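Caffeine Timing and Sustained Attention in Students
Project report, May 16, 2023

1. Aim
The project tested whether a fixed morning dose of caffeine changes reaction time in a repeated attention task, compared with a decaffeinated drink.

2. Method
Testing took place in March in the study room at Skallia. Participants attended two sessions one week apart, one per drink, in random order. The task was written in Rirko and ran for 60 minutes per session. A digit appeared on the screen at irregular intervals, and the participant pressed a key unless the digit was 3. Participants slept at home as usual and kept a sleep log. Caffeine after noon on the previous day was not allowed.

3. Data handling
The raw file held 3426 key presses. Presses faster than 100 ms were treated as guesses and removed – 694 in total, most of them from the final part of a session. Means were computed per participant and per block.

4. Results
Mean reaction time was shorter with caffeine in the later blocks. The first block showed no clear difference. Error rates were similar for both drinks. 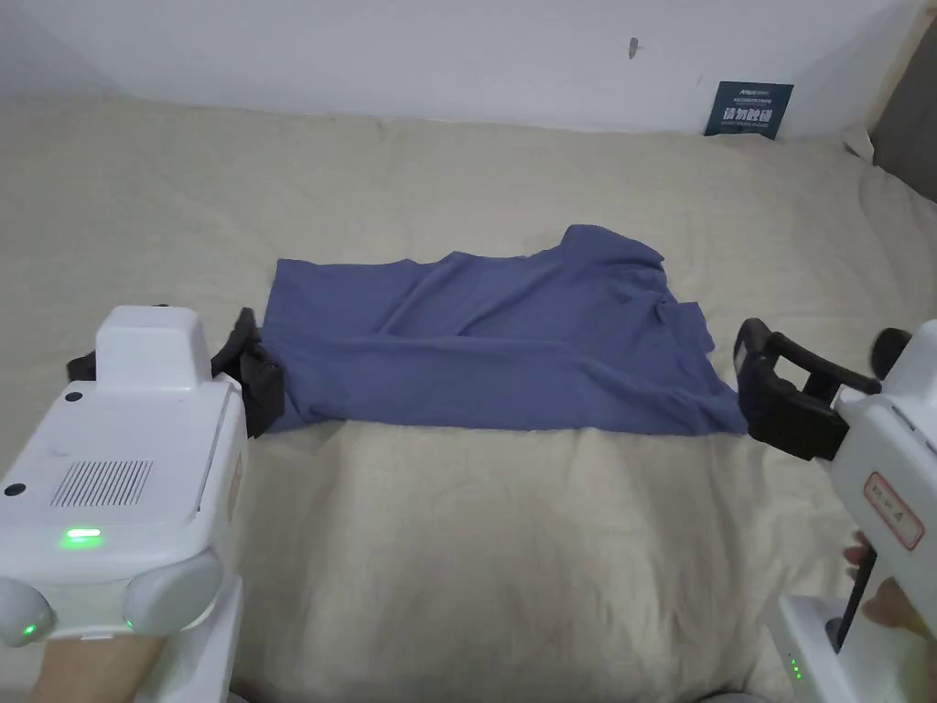 5. Limitations
The sleep logs were self-reported and two were incomplete. Taste may have revealed the drink. Regular coffee drinkers were not analyzed separately.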